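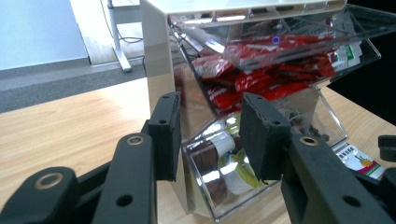 O dispensador na mesa, com as barrinhas na bandeja de cima.

Já ando a prometer esta crítica desde agosto, e quem me lê há mais tempo sabe que, quando demoro, é porque fui usando a coisa até ter mesmo opinião. O dispensador de acrílico da Flatora entrou cá em casa para acabar com o caos dos lanches, que viviam espalhados por três gavetas e uma taça de fruta que de fruta tinha muito pouco!

Gosto muito do aspeto, digo-o já. O acrílico é transparente, com painéis em ângulo, e a tampa branca brilhante dá-lhe um ar arrumadinho, quase de balcão de café. O painel alto do lado, branco e espelhado, dividiu opiniões: eu acho-o bonito, o meu marido diz que só serve para apanhar dedadas (e apanha, não vou mentir, passo-lhe um pano de microfibras todas as segundas).

A bandeja de cima é inclinada e foi o que me conquistou. Enchi-a de barrinhas de embrulho vermelho, bem amontoadas, e ainda couberam ao lado uns pacotinhos brancos e verdes, em pé contra a parede. Vê-se logo o que há e o que está a acabar, e os miúdos deixaram de me perguntar pelo lanche às sete da manhã, o que para mim já vale metade do preço.

O compartimento de baixo pensei-o para bolachas, mas acabou por ser o sítio das coisas soltas, como um frasco castanho de tampa branca que lá fica deitado. A frente inclinada dá jeito para meter a mão, embora as coisas redondas tenham tendência para rolar e eu preferisse uma divisória a meio. Fica a sugestão, se alguém da marca ler isto.

Outro ponto menos bom: o acrílico reflete imenso. Ao fim da tarde, com a luz acesa, há sempre um brilho qualquer na parte da frente. E nada de esfregões, por favor! O meu amigo Tobias Mbeki esfregou o dele com o lado verde da esponja e ficou todo baço num canto.

Antes deste tive um da Kesel, mais barato e mais baixo, que se desmontava cada vez que eu o puxava. Este não se mexe. Dou-lhe 4 estrelas, e a quinta fica guardada para quando trouxer a tal divisória.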